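Processor replacement (desktop computer)

From the Cukley Repair Handbook, an open reference for home and small-shop technicians

Processor replacement is the removal of a central processing unit (CPU) from the motherboard of a desktop computer and the fitting of another in the same socket. It is one of the more delicate jobs in ordinary computer repair. The parts are small, the contacts are easily bent, and the cooler above the processor has to come off first. The same steps apply when the processor is only being cleaned and given new thermal paste.

Contents
1 Terms
2 Access
3 Removing the cooler
4 The exposed processor
5 Lifting and seating
6 Refitting the cooler
7 Common faults
8 See also

Terms

The socket is the fixed part on the motherboard that holds the processor and joins it to the board's wiring. Most desktop processors carry a metal lid, also called a heat spreader, which protects the silicon and passes heat to the cooler. The lever or latch at the side of the socket sets the clamping force. In pin grid sockets the pins are on the processor; in land grid sockets they are in the socket and the processor has flat pads.

The cooler is a metal heat sink, usually with a fan. It is held by screws or clips that pass through mounting holes in the board or hook onto a bracket around the socket.

Access

The computer is shut down, the power cable is taken out at the wall, and the power button is held for a few seconds to drain what charge remains. The side panel is then removed. In a tower case the work is easier with the case lying on its side, so that the board is level and nothing drops away from the socket when the latch is opened.

Static discharge can damage a processor without leaving a mark. A wrist strap clipped to bare metal on the chassis is the usual protection. Carpet and wool clothing are best avoided.

Memory modules stand close to the socket on most boards. They can stay in place if the cooler clears them, but taking them out gives more room for the fingers and less chance of a slip.

Removing the cooler

The fan lead is unplugged from its header before any screw is turned. The screws are loosened a little at a time in a diagonal order, so that the heat sink stays flat against the lid.

Old paste can hold the cooler firmly. A straight pull may draw a pin grid processor out of a closed socket and bend its pins. A slow twist, a few degrees each way, breaks the bond. Running the computer for several minutes before shutdown softens some pastes and is often recommended for machines that have not been opened in years.

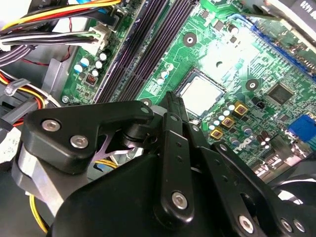 Once the cooler is off, its bracket may be left on the board or removed with it, depending on the design. On many boards the backplate is loose at this stage and will fall behind the motherboard tray if it is not supported.

The exposed processor

The lid is wiped with isopropyl alcohol on a lint-free cloth, working from the edge toward the centre. Paste that has run over the side is picked up with a cotton swab. The handbook's bench notes, kept by Urho Lappalainen, advise cleaning the lid before the latch is opened – loose paste in a land grid socket is very hard to get out.

Direct light on a bare lid produces strong glare and can hide the corner mark. A lamp set low and to one side is better than one overhead.

Lifting and seating

The latch is pressed down, moved outward and raised. The processor is held by two opposite edges and lifted straight up. It is put down on antistatic foam or in its own tray, never with pins against a hard surface.

The new processor is turned until the mark on its corner, usually a small triangle, meets the mark on the socket. It is lowered under its own weight. No pressure is used. If it does not sit flat, it is lifted and checked again for bent pins or wrong alignment.

Refitting the cooler

A small amount of fresh paste is placed at the centre of the lid. The cooler is lowered squarely and the screws are tightened in the same diagonal order, a turn or 2 at each. The fan lead is then plugged back into the CPU fan header.

Common faults

No start after refitting: most often a power lead left off the board, or memory not fully seated.

High temperature at idle: uneven screw pressure, too little paste, or protective film left on the base of the cooler.

Missing memory channel: a bent socket pin, or a cooler tightened too hard on one side. Rafia Qureshi's notes list this as the fault most often mistaken for a failed module.

See also

Thermal paste
Motherboard standoffs
Memory slots and pairing

Page last edited 18 February 2024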